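Keltton simulated arm back in use after gripper repair

PLENORCOMBE – The simulated robot arm at Keltton is running again after 13 working days of repair. The small software company uses the arm to test kitchen tasks before they are tried on real machines, and it had been giving wrong results since an update in May.

The fault was in the gripper. After the update, the two fingers looked normal on the screen and they opened and closed when they were told to. But the program that plans the movement of the arm had a different idea of where the fingertips were. In the tests the arm stopped 11 millimeters before the handle it was supposed to pull, closed on air, and reported that the task was done.

"We first thought the drawers were the problem," said Mitra Shirazi, who is responsible for the virtual cell at Keltton. "We spent two days on the drawers. They were perfectly fine, and now they are also very well documented."
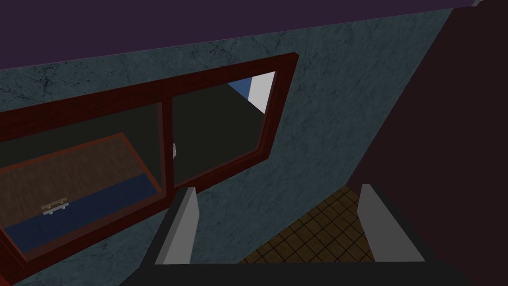 The wrist view in the simulated room, with the gripper open and the window to the left.

A virtual arm does not wear out, but it still has to be looked after. It consists of many files which describe the shape, the weight and the limits of every part. The shape that people see and the shape that the computer uses for contact are two separate files, and they must sit in exactly the same place. In the update, the finger shapes for the display were replaced with new ones. The contact shapes were left as they were, with the old length.

Shirazi found the difference late in the afternoon, when she turned on the contact shapes and laid them over the visible fingers. The two did not match at the tips. She then compared the files with the drawing from Sales, the workshop in Plunodska which makes the fingers for the real arm. The new display shapes were correct, so the contact shapes had to be made again.

This part of the job was done in one morning. The rest of the time went to the wrist camera, which had its own mistake. Its position is written as a distance from the wrist joint, and somebody had changed the reference point some months ago without changing the distance. The camera was therefore a little too far forward and turned a little to one side. The team had become used to this view and did not question it any more.

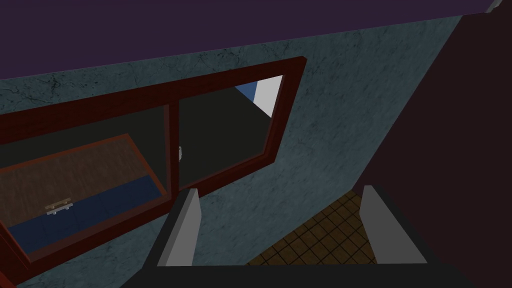
Setting the camera again is slow work, even if there are no screws to turn. The position is changed by a small amount, the room is drawn again, and the new view is compared with the calculated one. For the comparison Shirazi needs things that do not move and that have a clear edge. She likes the small white latch on the upright between the two window panes, which is easy to find against the dark red wood, and the lines between the brown floor tiles in the gap between the fingers. If the latch and the tile lines agree with the calculation at the same time, the camera is both in the right place and turned the right way. If only one of them agrees, she has to begin again with the angle.

She kept the gripper fully open for this stage. With closed fingers, she explained, too much of the floor is hidden and the tile lines become too short to be useful.

The marble pattern on the wall was no help. "It is pretty, but you cannot measure from a vein," she said. "I tried it once and I lost an evening."

The arm itself was held in several fixed poses while the camera was adjusted, and the values were saved after each one. Small differences between the poses are normal – the joints are allowed a tiny amount of play, as in the real arm. When the differences are too large, it usually means that a joint has the wrong zero point. One joint in the wrist did need a new zero point, and this correction was added to the same repair.
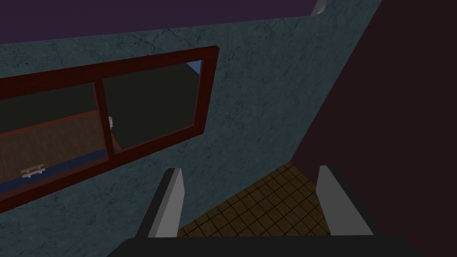 After the camera and the contact shapes were finished, the cell was tested for a full night. The program ran 254 attempts at reaching, closing and letting go, with the start position changed a little each time. Shirazi read the log the next morning. In 39 attempts the arm still missed, and she looked at each of these by hand. Most of them came from a speed limit that was set too high for the last part of the movement. The limit was lowered, and the same starts were repeated without a miss.

Keltton has now written a short list of checks that must be done after every update. The display shapes and the contact shapes have to be laid over each other before the first run. The camera position must be written together with the name of the joint it is measured from. Files with finger dimensions can only be changed when the drawing number from Sales is noted beside them.

The results from the weeks before the repair are still a question. Some of them were already used to choose settings for the real arm in Plunodska, and these will be run again with the corrected gripper. Shirazi expects that the settings for doors will stay the same, because the arm pushes them with the outside of a finger and a small error in length matters less. The settings for handles will probably change.

A second virtual cell, with a longer arm, uses the same finger files. It is switched off for now and will get the new contact shapes before it is used again. The work on the camera there should take less time, said Shirazi, who has kept all her notes from the first one.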